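Voltage drop in a long shed run

2019-04-03

The low-voltage lighting in the shed has been dim at the far end ever since I put it in. I had blamed the lamps, then the supply, and replaced both before doing the arithmetic, which would have taken five minutes.

The circuit is simple. A 12 volt supply sits in the utility room, and a pair of thin copper conductors runs out along the fence to the shed, where it feeds four lamps in parallel. The supply is a Sundum unit, the plain one without the display. It holds its output well and I have no complaint about it.

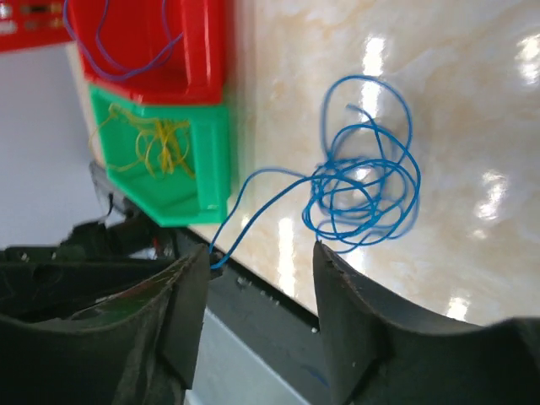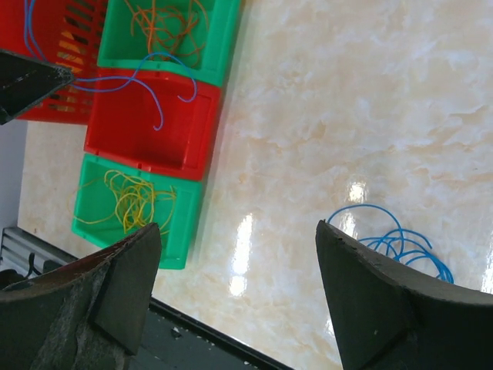

Abdelilah Zaki wrote in after the last post to say that I had used the distance to the shed as the length of the conductor, and that the current has to come back as well. He is right. The run is 21 metres, so the figure that belongs in the sum is twice that, and everything I published in November is out by a factor of two. I have corrected the old post and left the original working in place with a line through it.

With the length put right, the rest follows. Copper of one square millimetre has a resistance of a little under 18 milliohms per metre at room temperature. Over 42 metres that comes to just under three quarters of an ohm. The lamps together draw close to two amps, so the cable alone should lose almost a volt and a half. I measured 10.4 volts at the shed terminals with everything on, and 12.0 with everything off. The gap is slightly larger than the calculation allows for, and I put the difference down to the two joints.

The joints deserve a paragraph. One is a crimped connector in a sealed box by the gate. The other is a screw terminal block that I fitted in a hurry and never went back to. With the load on, I measured across each in turn. The crimp dropped too little for my meter to show sensibly. The terminal block dropped 115 millivolts, and one of its screws took nearly half a turn when I put a driver to it. After tightening, the reading fell to 9 millivolts, where it has stayed for a fortnight.

That leaves the cable itself, and there are three ways of dealing with it.

The first is thicker copper. Going to 2.5 square millimetres would bring the loss down to some 40 per cent of its present value, a little over half a volt. The cost is moderate. The labour is not, as the existing run goes under a path that I laid myself and do not wish to lift.

The second is to raise the voltage at the supply end. The Sundum has a trimmer that will take it to 13 volts or so. This is the cheap answer and I don't like it. The drop varies with the load, so with a single lamp on, that lamp would sit well above its rating.

The third is to send 24 volts down the same cable and convert it at the shed. For the same power the current halves, and the loss in the cable falls to a quarter. A converter of the right size is small and fits in the box already on the shed wall. Its own losses eat into the saving, but the output is regulated, and regulation is what I am after.

I have gone for the third. The converter is a Losonier module, ordered from the counter at Clorkport, who had it in stock. The supply will have to change too, so the Sundum moves to the bench, where I can use a steady 12 volts anyway.

Two points to settle before I fit it. The fuse at the supply end was chosen for the old current and needs to come down in value — the fuse protects the cable, but there is no sense in leaving it far above the working load. I also want to know how the converter behaves on a cold start, with all four lamps switched on at once. The data sheet gives an inrush figure at 20 degrees and says nothing of frost.

Sherif Sqalli has asked whether the cable should be run in conduit along the fence. Mine is clipped directly to the rail on the north side and the sheath shows no cracking so far. On the south side I would use conduit.

Measurements at 24 volts will go up when I have them.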